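Lettre de la copropriété Vilis, rubrique « Vie de l'immeuble »

Local à vélos : ce qui change en février

Le nouveau rangement du local à vélos sera en service à partir de février. Les travaux commencent dès que la société Muston aura livré les râteliers, commandés à la suite du vote de l'assemblée générale. Le local comptera 43 places, dont 5 pour les vélos cargos et les remorques. Jusqu'ici, il y avait 19 crochets muraux, et la plupart des vélos restaient appuyés les uns contre les autres au fond de la pièce.

Chaque logement a droit à une place numérotée. Les places restantes seront tirées au sort entre les foyers qui en demandent une deuxième. La demande se fait par écrit, dans la boîte du conseil syndical, au plus tard le vendredi 8 novembre 2019. Indiquez votre nom, votre étage et le type de vélo. Les demandes orales ne seront pas prises en compte.

La clé actuelle ne servira plus. Elle est remplacée par un badge, remis contre une caution de 20 euros. Un badge perdu doit être signalé le jour même pour être désactivé.

Les vélos sans étiquette seront déplacés dans la cave du bâtiment Zurnden pendant la durée du chantier. Skarphéðinn Þorgeirsson, au quatrième étage, garde les étiquettes et les distribue le soir après 19 heures. Pensez aussi aux sièges enfants et aux sacoches, qui ne doivent pas rester dans le local. Plusieurs pompes et un antivol sans propriétaire connu attendent à la loge.

Deux habitants ont demandé une prise pour recharger les batteries. L'assureur s'y oppose tant que la porte coupe-feu n'est pas changée. Le devis est attendu, la question sera reposée à la prochaine assemblée.

Le passage côté rue Te Moana reste ouvert pendant les travaux, y compris pour les poussettes. 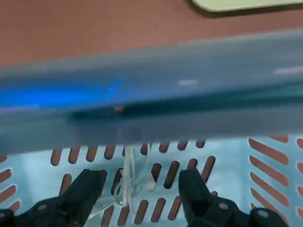
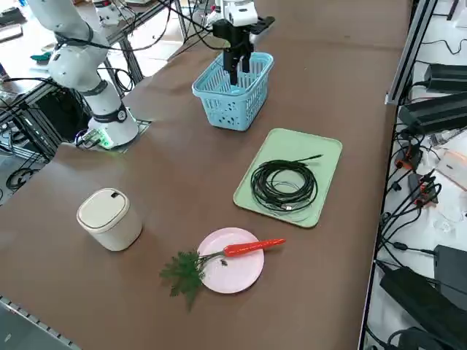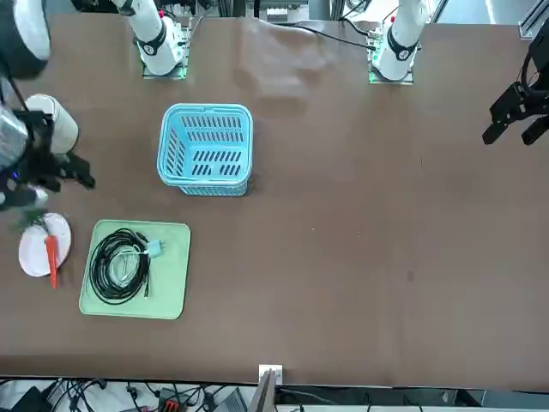
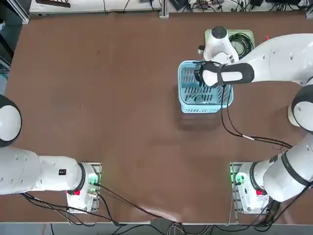

De haut en bas : bord en plastique en gros plan, panier bleu clair ajouré, assiette blanche et carotte jouet, table brune.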